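A Small Bin for the Desk

Readers of this blog will be aware that the reorganisation of my study in Osstead has proceeded slowly. The shelves were settled in April, and the matter of waste paper has now been given proper attention.

For some years I relied on an open basket beneath the desk. It was generous in size and poorly suited to the purpose. Pencil shavings, tea bags and the backing from labels all went into it together, and it was emptied only when it overflowed. A smaller bin, kept on the work surface and fitted with a lid, seemed the more sensible arrangement.
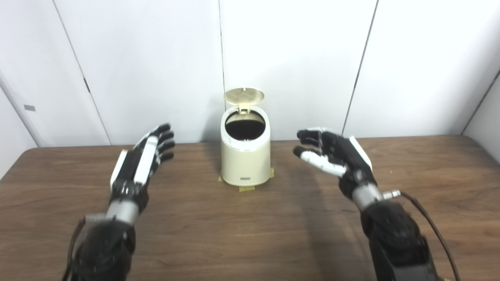

The cream bin with its lid raised, taped at the base.

The shape is a plain cylinder with a slight taper, and the lid is hinged to the rim. The underside of the lid is a pale yellow-gold with a faint grid pattern, a detail I had not expected to like as much as I do. There is a small grey label low on the front, which I have left in place.

Masking tape is recommended for any light bin that is to stand on a table. Three short strips are sufficient: one at each side and one at the front. The tape should be pressed down firmly and replaced when the edges begin to lift. I considered adhesive pads, but these mark a wooden surface and are tiresome to remove.

My correspondent Widad Darwish has written from Pravville to suggest paper liners, cut from sheets 300 mm wide. I have made 17 to her pattern and shall report on them in due course. Her own bin is emptied every evening at six – a standard I do not expect to meet.

The old basket has been retained for wool.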